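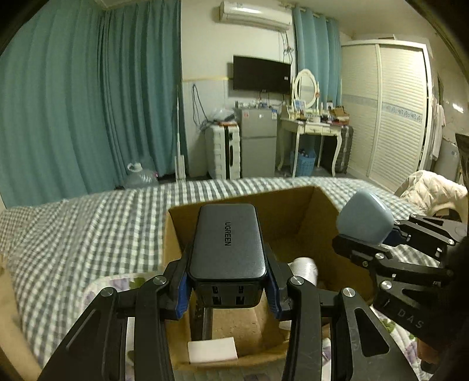 Journée de démonstration de Flarnville

La journée de démonstration de Flarnville est une présentation publique de manipulation robotique organisée par l'association Semwal. Sa première édition s'est tenue le 9 janvier 2023 devant 200 visiteurs.

Déroulement

Les séances ont lieu dans des pièces habitées – chambres ou cuisines – et portent sur le rangement d'objets courants dans un carton ouvert. Les pinces sont tenues à la main et leurs doigts portent des patins bleus.

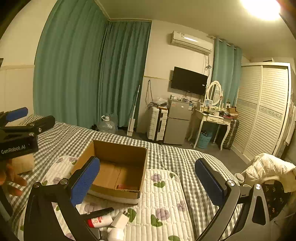
Chaque séance est conduite par 2 opérateurs et suivie d'un échange avec le public. Les gestes enregistrés sont ensuite étudiés à l'atelier Brultevum, à Brulton.
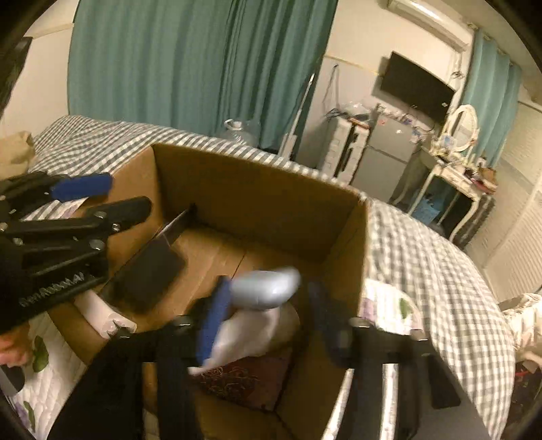
L'atelier en tire des exercices de saisie destinés à des bras fixes. Une seconde édition a été annoncée pour septembre.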